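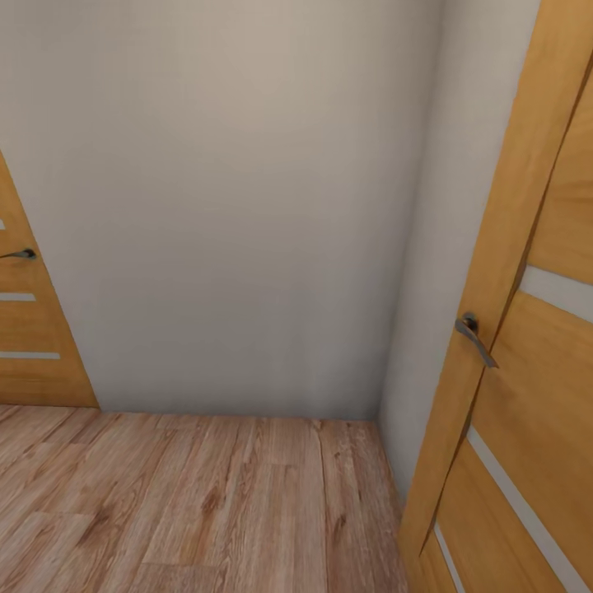
The Night Train to Susberg

Anisa Liem had wanted to ride the night train to Susberg since she was six, and now she was forty-one and standing on the platform at Kusuma with a suitcase, a paper bag of sesame buns and a ticket for berth 14, and she could have sung! She did sing a little. A man with a cello case moved down the platform.

Her grandfather used to talk about that train. He had ridden it exactly once, as a young man, to see snow, and for the rest of his life he could tell you what soup they served (barley), how the blankets smelled (of pepper, for some reason) and what the conductor called out when they crossed the Climard bridge. "Hats off for the river!" the conductor called, and everyone in the carriage took off their hats, and the ones who had no hats patted their heads.

"Does he still do it?" she asked the conductor who took her ticket. His badge said I. Hägglund.

"Does who still do what?"

"Hats off for the river."

Ivar Hägglund looked at the ticket, and then at her, and then at the ticket again. "Berth 14 is the upper one," he said. "Mind the ladder."

The compartment was tiny and wonderful. There was a sink that folded down out of the wall, and a lamp the size of an egg, and a little net to put your glasses in. The lower berth belonged to Sugeng Raju, who sold pump parts and had taken this train more times than he wanted to think about.

"You'll hate it by Pavirier," he told her. "They uncouple the dining car there at one in the morning. Sounds like the end of the world."

"Oh, good," said Anisa, and she meant it. She had never heard a dining car being uncoupled.

She offered him a bun. He said no, and then he ate two, sitting on the edge of his berth in his socks, and told her about a valve that had been sent to the wrong island. It was a much better story than it sounds. By the time he got to the part with the harbor master she was laughing so hard that somebody knocked on the wall.

They went along to the dining car at nine. There was soup! It was tomato, and she was sorry for one spoonful, and then she wasn't sorry at all, it was such good soup. The cook came out to see who had asked for a third bowl. His name was Rizal Ngau and he had flour up to both elbows.

"My grandfather had the barley," she said.

"Barley!" Rizal sat right down at their table. "My first boss made the barley. He wouldn't write it down. I've been trying for years and it always comes out like wallpaper paste."

"Did he put pepper in it?"

"Everybody puts pepper in it."

"A lot, I mean. Enough that you'd smell it on the blankets."

Rizal stared at her. He got up without a word and went back into the galley, and they heard him opening tins.

Pavirier came at one, and it did sound like the end of the world. There was a bang, a long groan and then a second bang that shook her glasses in their net. Anisa lay in the dark grinning at the ceiling. Below her Sugeng said, "Well?"

"It's terrific," she said.

He was quiet for a while. "It is pretty loud," he said, and he sounded a bit proud of it.

She didn't mean to sleep after that. She had planned to stay awake for the bridge, with her face against the cold glass, and she got as far as the outskirts of a town with one lit bakery. The next thing she knew, someone was tapping on the door and the window had gone gray.

It was Ivar Hägglund. He had his cap on very straight and he was pink in the ears.

"Climard bridge in four minutes," he said. "I thought you might like to know."

She went out into the corridor in her coat and bare feet. Sugeng came too, with his hair standing up. The cello man was already there, and a mother with a baby, and they all stood swaying at the windows as the trees dropped away and the river opened underneath them, wide and white and frozen from bank to bank. Anisa had never seen snow either. She hadn't told anyone that.

At the end of the carriage Ivar cleared his throat. It took him two tries.

"Hats off for the river," he called.

He took off his cap. The cello man had a woolen hat, and he took that off. Sugeng patted his head, looking straight in front of him, and the mother patted the baby's, and Anisa patted hers with both hands until they were all the way across.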